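# Pale wood table, wavy grain: finish is shiny in a band across the middle. Wax, oil, or leave it alone?

**Mariann Bíró**

I bought this table secondhand in March. The seller called it "a Restia," as though that settled everything, and could not tell me what the finish was. I would like to eat off it without a tablecloth, which my mother considers reckless.

It's a light, blond wood with a lot of movement in the grain. When the light hits it, the middle goes almost silver. 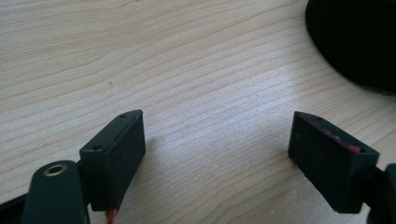
*The shiny band, with one tiny dark speck toward the upper left.*

The speck doesn't bother me. The shine does, a little. From a different angle it mostly looks pale and washed out, and I can see darker tan streaks between the cream ones.

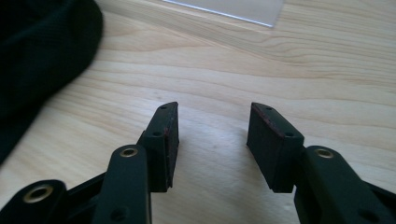

*Same table, more of the streaks.*

I have a can of Dakero paste wax, two sheets of 2000 grit paper and no experience. Do I dare?

---

**premgate_pete**

Sand it. Everything needs sanding. I did mine in 39 minutes and it was fine except for one corner, and the corner is against the wall now.

---

**Hegde**

Please put the sandpaper back in the drawer. A bright band that moves when you move is just reflected light on a smooth surface. If it stays put when you walk to the other side of the table, come back and we'll talk about wear.

You don't know what the finish is, so find out first:

1. Wipe a small patch on the underside with a barely damp cloth and let it dry. Dull patch? Stop there and post again.
2. If you keep a clear sheet on the table, lift it off before you clean, and wipe under it too - crumbs get in and scratch.

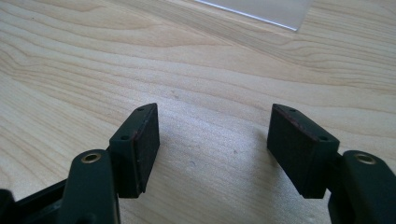

3. Try the wax on that same hidden patch. Thin coat, soft cloth, with the grain as best you can (yours wanders, so good luck).
4. Leave it overnight. If it's still tacky in the morning, you used too much. Everyone does the first time.

As for eating off it, use place mats until you know what you've got. Your mother can have the tablecloth.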